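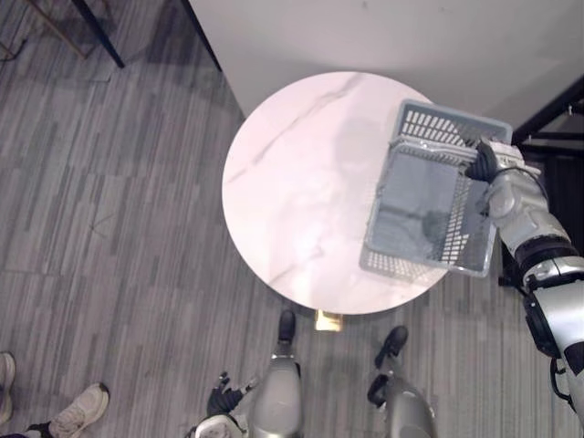
Visit report: Erklow Dance Archive and Studio, August open afternoon

The Erklow archive holds the papers of four small dance companies that worked in and near Rondport between the wars and into the 1960s. It opens to outside visitors one afternoon a month. I went to look at the notation scores of the Kusov group and to see how the new film transfer room is working.

Arrival and layout

Doors open at 1 p.m. Visitors sign in on the ground floor and leave bags and pens there. The reading room is on the second floor and seats five. The studio takes up most of the building behind it and has a sprung floor, laid on battens over the old concrete slab. The battens were replaced two years ago and the floor is noticeably quieter than it was on my last visit.

The collection

The catalog lists 2,513 items. Programs and press cuttings make up the bulk. The rest is photographs, costume drawings, rehearsal notebooks, music parts and a small amount of 16 mm film. Irja Kallio, the archivist, gave the introduction and kept it to the point. The Kusov papers came in as one deposit and were kept in their original order, even where that order makes little sense. Programs from one season are split between two folders, and the cross-references in the catalog have to be followed with care.

The scores were the main interest for me. The group used a private system of floor plans with counts written along the path of each dancer. Arm positions are mostly left out. Kallio's view is that the arms were taught by demonstration and never written down. I think some of them are in the rehearsal notebooks, in a shorthand that has yet to be worked out – the same small marks recur at the same counts in two separate pieces.

Film transfer

The transfer room has one scanner and one inspection bench. Each reel is measured for shrinkage before it goes near the scanner, and anything past the limit is set aside. So far 42 reels have been scanned. Most are silent, and running speed is a problem. The Wijaya reel, a solo filmed in a school hall, looks wrong at 24 frames per second and close to right at 18. The archive stores the scan frame for frame and leaves the speed to the viewer.

Studio session

At 3 p.m. three students walked through the opening of a Kusov quartet from the floor plans, with the fourth part left out. It lasted under four minutes. Spacing held up well until the second crossing, where the plan gives two dancers the same spot on the same count. Either the plan has a copying error or one dancer passed behind. The notebook for that season is missing.

Practical notes

Visits are limited to 30 people. Score requests need to be in a week ahead. Copies are supplied as scans only, and the elevator stops at the first floor – the last flight is stairs.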